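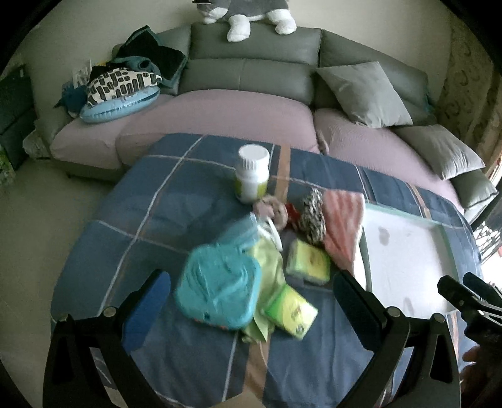
Handout 6: Textiles in the home - fibre, weave and care

Household Studies, evening group. Tutor: Do-yoon Ryu
Revised June 28, 2022

Read this before the practical. Bring two pieces of cloth from home, washed, with the care label still on if possible.

1. Fibre and fabric

Fibre is what the cloth is made from. Fabric is how the fibre has been put together. Students mix these up every year. Satin is a weave and can be made from silk, polyester or cotton. Flannel is a finish, usually on cotton or wool. If a label says "100% cotton" it tells you the fibre and nothing about the weave.

Natural fibres: cotton, linen, wool, silk.
Made from plant pulp: viscose, modal, lyocell.
Synthetic: polyester, nylon, acrylic, elastane.

2. The three basic weaves

Plain weave. Each weft thread goes over one warp thread and under the next. Most sheets and tablecloths are plain weave. It creases easily and wears evenly.

Twill. The weft goes over two or more and the step moves along by one in each row, which gives a slanting line. Denim and many blankets are twill. It hangs better than plain weave and hides dirt.

Satin. Long threads lie on the surface. Smooth, but it snags.

Knitted cloth is made of loops and does not belong in this list. We cover it in November.

3. Checks, plaids and stripes

A woven check is made with dyed yarn and shows on both sides. A printed check is put on afterwards and is usually paler on the back. Turn the cloth over before you write anything down. On a woven check the lines follow the threads exactly. On a printed one they may drift, and this shows badly once a hem is sewn.

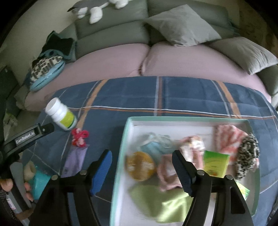

Yarn-dyed cloth generally keeps its colour longer, but dark blues and reds can still bleed in the first few washes. Wash them apart from pale things until the water runs clear.

4. Thread count

Thread count is the number of warp and weft threads in a square inch. Our two sample sheets are the Skudeck at 173 and the Skasine at 272. Feel both before you look at the tags. Last year most of the group preferred the lower one. Yarn quality matters more than the count, and some makers count each strand of a twisted yarn separately.

5. For the practical

Pull one warp and one weft thread from your sample. Untwist them and note the length of the fibres. Draw the weave at the magnifier. Copy out the care label in words, not symbols.

Reading: Dimitrov, chapter 6, up to the section on bleaching.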